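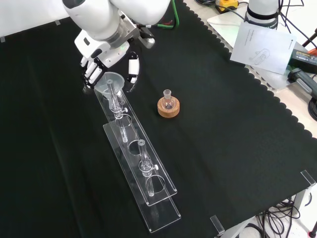

Private Well Water Testing — Frequently Asked Questions
Brerndale and Brarside districts
Last updated: Jul 18, 2022

Who can send a sample?
Every household in Brerndale or Brarside which takes its drinking water from a private well or a spring. If you are connected to the town pipe, your water is already tested by the supplier and you can ask them for the results.

How do I get the bottles?
You can pick them up at our counter at 214 Nasr Street, or order them by mail with the form on this site. Please do not use your own bottles. Even a very clean jam jar can change the result.

What is in the kit?
One small sterile bottle for bacteria, one bigger bottle for minerals and metals, a label for each, and the sample form. The small bottle has a little white powder inside. Please leave it there, it is needed for removing chlorine.

How do I take the sample?
Choose a cold water tap which you use for drinking, if possible without a filter. Take off the aerator, let the water run for five minutes, and then fill the small bottle to the line. Do not rinse it and do not touch the inside of the cap. The bigger bottle you can fill up to the neck.

If you want to know about lead from your house pipes, the rule is different. Then the water must stand in the pipes overnight and you take the very first water in the morning. Write "first draw" on the label.

How fast must the sample arrive?
The bacteria bottle must be with us on the same day, before 2 pm, and kept cool on the way. A lunch bag with an ice pack is fine, but the water should not freeze. The bigger bottle is not so urgent and may come by mail.

My form asks for a well number. Where do I find it?
It is on the drilling report, and often on a metal tag on the well cap. Older wells in Zorkville have no number at all. In this case write the street address and leave the field empty.

When will I get my results?
We send them within 21 days, by email or on paper as you prefer. When we find E. coli, we call you the same day we know it, so please write a phone number which you really answer.

What does "total coliform present" mean?
These bacteria live in soil and on plants, and most of them do not make people sick. But they show that surface water may find a way into your well. Use boiled or bottled water for drinking, check the cap and the seal, and send a second sample.

My water smells like rotten eggs. Is this tested?
Not in the basic kit. The gas leaves the water before it reaches us — for this smell somebody has to measure at your tap. Call extension 1724 to ask for a visit.

How often should I test?
Bacteria once a year, and also after a flood or any repair on the pump. Many people choose September, when the ground is dry and the water level is low, but spring is good too. For metals every three years is enough, unless the taste or color changes.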